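Nenex N6 parts bins: long-term review
Pilar Riquelme, 2023-04-23

The N6 is a shallow open storage bin in injection-moulded polypropylene, sold by Nenex in yellow, grey and blue. I bought 21 of them last July for the small-parts bench at our Hindport workshop, replacing a mixed lot of Daza drawers that had started to bow. They have been in daily use since. The bins were paid for at the normal price.

Sizing and fit

The N6 stacks six high when empty. Nenex quotes the same figure for loaded bins, and I would not go past four with anything metal in them. The rim is thick and rounded, so it can be gripped from any side, including with gloves on. The penalty is a wider footprint than the internal dimensions suggest. Measure your shelf against the outside of the rim, as the catalogue drawing gives the floor only. I lost one bin per row on our existing shelving by trusting the drawing.

Colour consistency between batches is good. The second carton arrived four months after the first and I can't pick the difference.
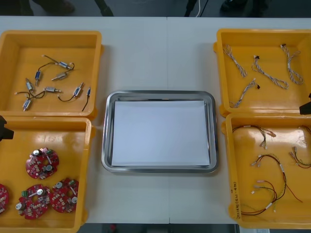 Wear

The floor of the bin has a gloss finish and it marks. Small motors with metal cans are a fair test: they roll, they have shafts and they get raked about by hand. Scuffing is cosmetic so far. I have found no cracking at the corners, which is where the Daza drawers failed, and no whitening along the rim. One bin was dropped onto concrete from bench height and survived with a dent in the lip.

Solvent resistance is adequate. Isopropyl alcohol does nothing. A citrus degreaser left overnight dulled the surface of one bin, and the odour took a week to clear.

Static is a limitation. The standard N6 is not dissipative, and bare boards should not go in it. Nenex lists a black ESD version at nearly double the price. I have not tried it.

Labels

The weak point. There is no moulded label slot, and adhesive labels lift from the outer wall within weeks. I tried three brands -- all let go at the corners first. Cakside clip-on holders fit over the rim but stop the bins from stacking. We now use paint marker and redo it as needed.

Use with a tray

For sorting, I prefer a bin either side of a shallow steel tray. Paper in the bottom of the tray quiets things down and makes dropped screws easier to spot.

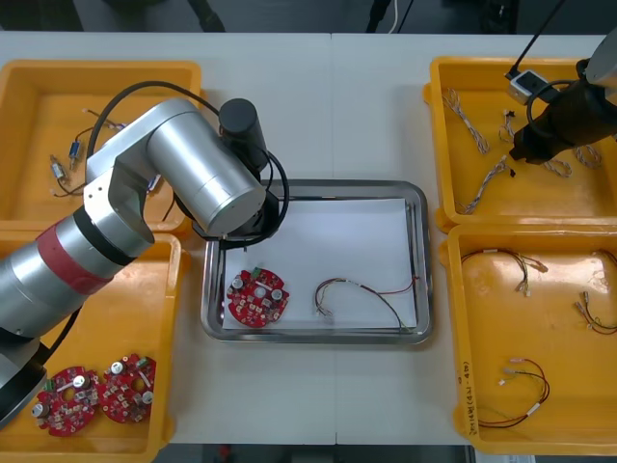

Paper-lined steel tray at the middle of the bench.

Verdict

Good mouldings, honest wall thickness, poor provision for labelling. Cartons of 1,000 are available to trade accounts, but the price break is small and I would order only what fits on the shelf. I will be buying another carton for the fastener wall, in grey.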